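The Trial Month

The offer from Camwood came in March, folded inside the electricity bill. A household helper, two arms, two legs, trained in kitchens. One month in your home. If you are not satisfied, we collect it and you pay only the delivery. My sister had filled in the form already before I came home from the shift, and she had put my name on it, because I am the one with the steady wage.

So it stood in our kitchen in Dolholm, and I was the one who must write the review.

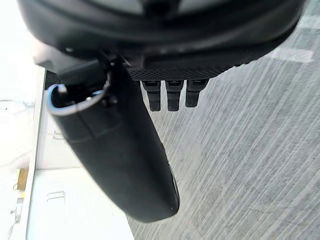
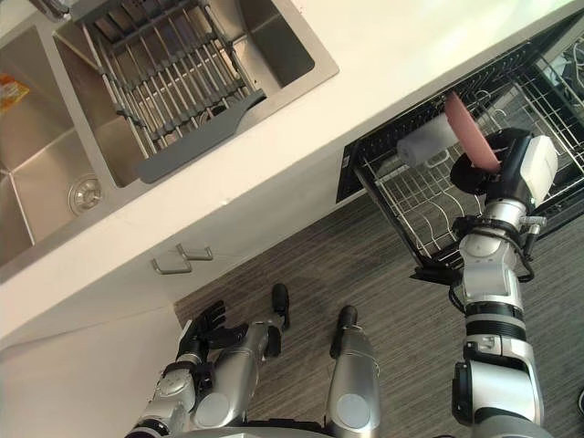

The review was part of the contract. Camwood sent a form each evening at nine, and the form had always the same two boxes. What did the helper do well today? What could the helper do better? Below them was a line in small letters which said that an answer should have at least 200 characters. I am a slow writer. For the first evenings I sat with the form longer than it would take me to wash everything by hand, and my sister said this was very funny, and went to bed.

I wrote: It put the plates in the dishwasher. It did not break them. It was slow but it was careful, and I think careful is better with plates. Then I counted the letters and I was short, so I added that the weather was cold.

The next evening I wrote that the cups were facing up instead of down and had filled with dirty water. The morning after that, the cups were facing down. I had not said anything to it. I had only put it in the box. I stood with my coat half on and looked at those cups for so long that I missed the early bus.

After this I wrote more seriously.

My mother had been against the whole thing. It was her flat before it was ours, and her kitchen, and she still has the best chair in it, the one by the radiator. She did not speak to the helper and she did not speak about it. When it worked she turned her chair to the window. But she has very good ears, and from the chair she would say, to the window, "That is the big pan. The big pan does not go there." And I would write it in the form, in more polite words, and it would be right the next day.

In the second week she stopped waiting for me to come home. She had written her corrections on the back of an envelope and left it under the sugar bowl. They were in her old handwriting, which leans to the left.

The knives to be put with the points down.
It walks too heavy after ten in the evening. There are people under us.
The pink plates were from Niskanen, from the shop by the harbour that is closed now. They cannot be bought again. It should know this.

I did not know how to write the last one. There was no place in the form for a thing like that. In the end I put it in the second box, just as she had said it, and I sent it.

I will say now what I can say as a reviewer. The helper is not fast. Our dinner for three people took it 24 minutes to clear, and I can do it in ten if I am angry. It does not see a wet patch on the floor as a problem unless you tell it. It is not clever with lids. The sound of its knees is a small sound, but it is there, and in a small flat you hear it from every room. For the price which Camwood asks after the trial, a person could buy a good second-hand car and still have money for the petrol.

Those are honest remarks and I put them all in the form on the proper evenings.

But there was a night when I came from the late shift, long after one, and the light in the kitchen was on. My mother was in her chair, and the chair was turned the other way, with its back to the window. The helper was at the sink side with one of the pink plates in its hand. It was setting it in the rack, and it did it more slowly than I had seen it do any other thing. It let the plate down until it was standing, and it kept the hand there a moment before it opened the fingers.

"It does only those ones like this," my mother said. "I have been watching. The white ones it just puts."

I asked her why she was not sleeping.

"There were six from your father's side," she said. "Your aunt broke one and said it was the cat."

She told me then a long story about the aunt, and the ferry, and a coat which was sold in Likodmont to pay for the wedding. I had never heard it. I sat down on the stool with my bag still on my shoulder. The helper finished with the plates and pushed in the rack and stood with its arms down. My mother did not lower her voice for it, as she does when there is a stranger.

The month ended. The last form was longer than the others, and it had a question with numbers. How satisfied are you, from 0 to 100? There was a slider that you moved with your finger. I moved it to 70 and then I moved it back, and then I went to ask my sister, and she said to ask the one who had been home with it all day.

My mother looked at the telephone without her glasses. She held it far away from her face.

"What happens with the number?" she asked.

I said that I thought they used it to make the next one better.

"And this one?"

I said that this one they would collect, if we did not pay. I said it was in the contract, and I said what the price was, although she knew it. She had found the paper before any of us.

She gave me back the telephone and went to the cupboard. She took down the pink plates, all five, and looked at both sides of each one, as she does with eggs in the shop. Then she put them on the table and began to lay them for supper, although it was only four o'clock, and she told me to peel the potatoes, and to write to the people that we needed one more week to decide.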